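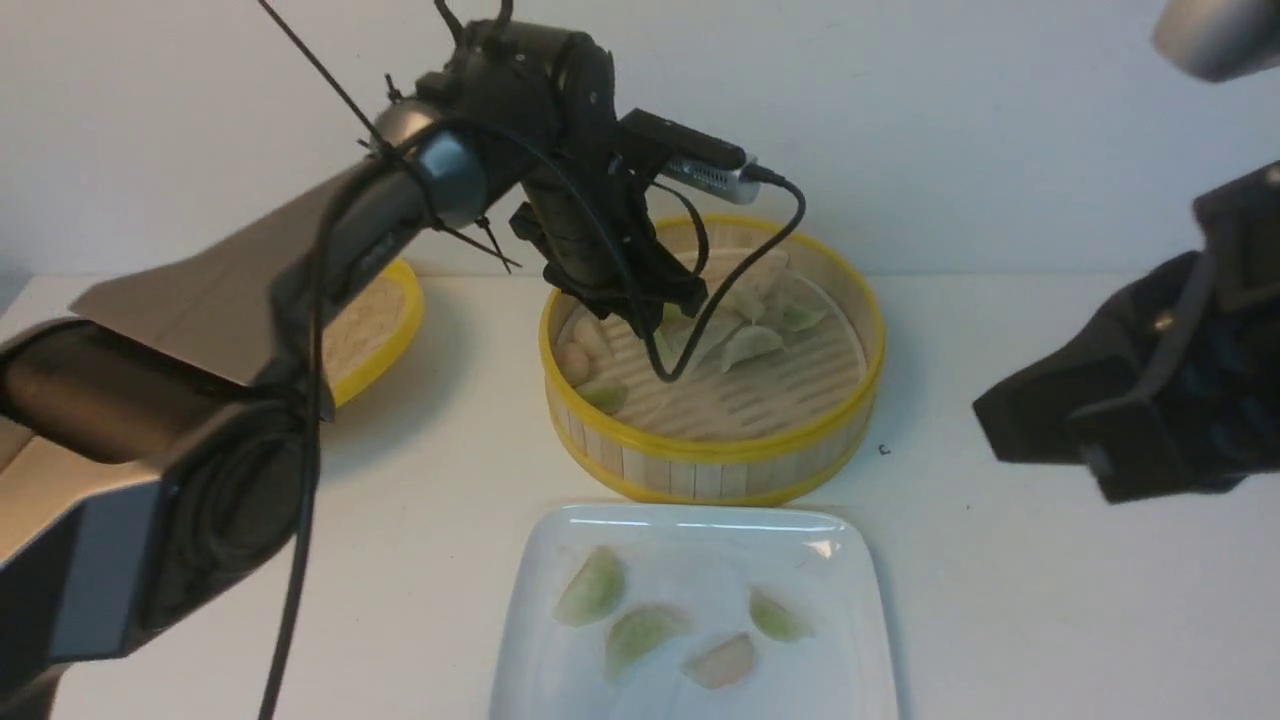

From: Nilmini Paul
To: Ploltbridge Home Cooks list
Date: 28 November 2023
Subject: Re: Dumplings sticking to the basket

Rezaul Gunawardena wrote:
> I bought a bamboo steamer from Gashi last month and have used it
> three times. Every time the dumplings stick to the slats and the
> bottoms tear when I lift them out. The wheat ones are bad and the
> translucent ones are worse. I have tried oiling the slats. It made
> a smell and no difference. Do I need the cloth liners, or is
> baking paper all right? Also, can I do different fillings in the
> one basket? There are four of us and we all want something else.

Hi Rezaul,

Baking paper is fine. Cut a round a bit smaller than the floor of the basket, fold it up and snip holes in it so the steam can get through. If you cover the slats right to the wall with no holes, the ones in the middle stay doughy. I get 100 rounds in a packet from Erkberg, already punched, but I only bother with those when people are coming over. Cabbage leaves work too and you can eat them afterwards.

Don't oil the bamboo. It soaks in and goes rancid, and I suspect that was your smell. Simmer some water with a good splash of white vinegar in it, sit the empty basket over the top for ten minutes, then let it dry completely with the lid off. If it still smells after two goes I'd keep it for bread.

The translucent skins need a rest after steaming. Take the basket off the pot, lid off, and leave it for two minutes. They firm up and let go of the paper much more easily. Use a wet spoon or a small spatula to get underneath. Tongs will tear them.

Mixed fillings are no problem as long as they take the same time. I put the pork in one basket and the prawn and vegetable in another, and the pork goes on the bottom so it can't drip on anything. Colouring the dough is the easiest way to tell them apart. Spinach juice for green, a little beetroot for pink, and leave the rest plain. Use less beetroot than you think you need.

Leave a finger's width between them. They swell, and two that are touching will join up. I do 6 at a time in my small basket even though more would fit.

Sandamali asked off list about freezing. Freeze them raw on a floured tray, bag them once they're hard, and steam from frozen with three or four extra minutes. Mine keep until the end of December if I make them now, though the skins start to crack after that.

Imtiaz, do you still have the big lid that fits the Benik pot? Mine has split along the rim and I'd like to borrow yours before I buy another.

Nilmini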